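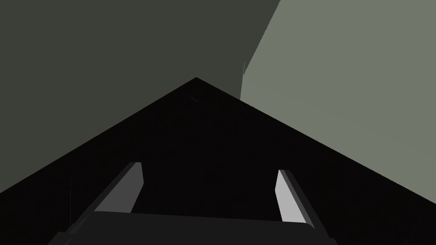

Gripper open, simulator view from just behind the housing.

Been running the new picking cell at the Krasniqi warehouse since January, so a few posts on what changed for those of us on the floor. Long one.

Print | E-mail

The cell does the small carton line. Before, that line was two people a shift, lifting and turning each box so the label faced out. I did it for years. My wrists are fine with the change.

The part I didn't expect is how much of the job is now in the simulator. Every new box size from Rarham gets tried there first. You open the gripper, bring it in, close it, look at the angle of the fingers, go back and do it again. Then it goes to the floor.

12 comments

Training was 80 hours, paid, split between the screen and the cell. Some people took to it and some didn't. Two went back to receiving by choice and kept their rate. I want that on the record – the rate part took a lot of arguing.

What I miss is talking. On the old line you stood across from somebody all night. At the screen you sit on your own, and the only time I see the packing crew now is at break.

What got better: the end of the shift. I used to go home and not be able to open a jar. Now it's my eyes that are tired. I asked for a better chair and a second monitor. Got the chair.

What got worse: stops. When the cell stops, everyone after it stops, and they all look at you. On the old line if one person slowed down the other covered. The Brarkska software gives you a fault code and the list of codes is 42 pages long. We taped up our own list of the ones we see.

Share (2)

People keep asking if jobs were cut. On our shift, no. But when someone leaves from the carton line the spot isn't filled. You can call that what you want. The head count sheet by the time clock is shorter than it was last year.

Pay for cell operators is one step up from picker. I think it should be two. You're answering for a machine that handles the whole line and you still cover the dock when it's short.

If your place is getting one of these, ask early who writes the work instructions. Ours came from the Sisano office and had to be redone by the night shift, on our own breaks at first. We got that time paid later – ask for it up front.

Will post again after the second cell goes in.

Last updated: 21st November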